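Workshop Tips: Picking a Gripper That Won't Chip the Plates

Posted in November by the Wutstead Bench Notes editor

Print this page | E-mail this to a friend

If you've got a pair of small arms on a bench and you want them to load a plate rack, start with the fingers. I spent most of a month fiddling with controller settings before I swapped the fingertips, and the fingertips were most of my trouble. So this page is mainly about those, with a few things on cameras and mounting at the end.

I tried three kinds. The first were the hard plastic fingers that came with the Drarard kit. They're fine for blocks and sponges, but a glazed rim slides right out of them unless you squeeze hard, and then you hear that awful little tick. I lost two saucers that way and put the plastic ones back in the drawer. The second set were soft silicone tips from Pliltisham, and I really like these! They give a bit when the rim goes in, and you can get away with being off by the width of a pencil. They pick up dust and crumbs like you wouldn't believe, though, so wipe them with a damp cloth every time you sit down to work. The third set was homemade: the Drarard fingers again, with a strip of rubber shelf liner glued on. Cheap, ugly, and almost as good as the silicone until the glue gets warm.

My tip is to keep score on paper. I ran 606 tries altogether and wrote down every one, with a column for which plate and a column for which fingers. The silicone dropped the fewest, the shelf liner came next, and the bare plastic was so far behind that I stopped at 183 tries and called it. Without the sheet I'd have sworn the shelf liner was winning, just because I was proud of it.

Use plates with different patterns, too. A stack of plain white ones is easy to buy and hard on a camera, because the rims wash out under a bright lamp. Mine are thrift store finds, mostly flowery, and the busy borders give the camera something to hang on to. They also let me write "blue and yellow one, front row" in my notes and know which plate I meant a week later.

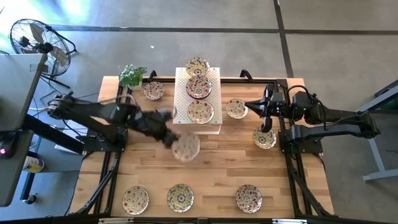
Plate loading with both arms, three on the rack and one in the left gripper.

Spread the plates out before you start. If two rims overlap, the fingers will catch the wrong one or push both along the table. I leave a hand's width between them, and more than that near the base of each arm – the joints get cramped when they have to reach in close to themselves.

Clamp anything you don't want to chase. A rack is light, and one bump from an elbow joint will turn it just enough to spoil the next ten tries. If you can't clamp the thing itself, put masking tape on the table at its corners so you can set it back in the same spot.

For cameras, I compared one looking straight down with one sitting low at the side. The overhead one wins for finding plates. The low one is better at telling you whether the rim has cleared the slot, so if you can only afford one, go overhead and move the arm a bit slower on the way down. Check the lamp for glare before you blame the software (I've done it the other way around, twice).

On controllers, I went back and forth between the stock Drarard box and a Du Plessis one I bought used. The Du Plessis is smoother when both arms move together, but it's fussier to set up and the manual is no help. I set its grip limit to 1562 on a scale that runs to 4000, and that holds a dinner plate without any ticking. Your number will be different, so begin low with a plate you don't love and creep up.

Last one: loop your cables with plenty of slack and tie them above the joints, then swing each arm through its whole reach by hand with the power off. If anything pulls tight, fix it now.

Recent tips
Getting Glue Off Silicone Fingertips
Which Masking Tape Lifts Clean from Wood
Drying Racks Worth Buying Secondhand
Quieting a Rattly Bench Vise
Labeling Cables with Bread Tags

Print this page | E-mail this to a friend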